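### 4.2 What the equipment line pays for

Most budgets we reviewed for cloth-handling projects begin with the arm. The arm has a list price, a vendor will quote it within days, and it looks good in a proposal. The hand tools, cables, spare pads and desk space come later, usually under a heading such as "other". We think this order is wrong, and in this section we try to show why with the plan drawn up for the Urkville site.

The plan, prepared by Weronika Jabłońska and Valdis Kairys, asked for 2,337 recorded garment episodes. It assumed that each one would take place on a cleared table, under fixed lighting, with one person holding the gripper and a second person resetting the clothes. Neither the table nor the second person appeared as a cost. When we asked, we were told that both were "already there". This may be so, but a desk that is already there is usually already in use, and the hours spent clearing it are paid by somebody.

Figure 3 shows the hand-held gripper over a garment at a desk. A monitor and keyboard share the surface with a red fleece jacket, and thin cables run across the desktop. One of them crosses the lining of the jacket. A buyer who plans only for payload and reach has no line in the spreadsheet for any of this, and yet a loose cable is the sort of thing that can spoil a grasp on soft fabric. 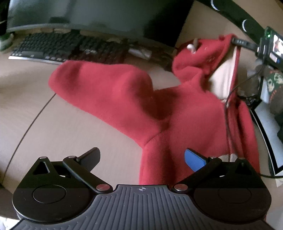 **Figure 3.** Hand-held two-fingered gripper and fleece jacket on a working desk. The two finger pads differ in color.

### 4.3 Spare parts and the problem of the second order

Finger pads were budgeted as a one-time purchase. The supplier, Lurkisum, quotes a service life of 2,000 closures per pad, but could not tell us what material was used in the test or how hard the fingers were closed. We would not build a schedule on that number. Fleece, zippers and table edges do not wear a pad in the same way, and the plan treats them as if they did.

Ahn and Won, working from the purchase records of the Noh project, list 29 separate orders placed after the main equipment had been delivered. Most were small: connectors, pads, a replacement hub, longer cables. Taken one at a time they fell below the level at which anyone had to sign for them, so they never reached the project budget at all. The authors treat this as a sign of flexible management. We read the same records as a sign that the first order was incomplete.

It has been argued (Ki, in the Cekunine report) that hand-held tools make such planning less important, as they are cheap enough to replace whole. We are not convinced. A cheap tool that is out of service for a week still leaves an operator without work, and the report does not give a figure for lost hours. Until it does, the claimed saving over a fixed arm should be treated as an upper limit.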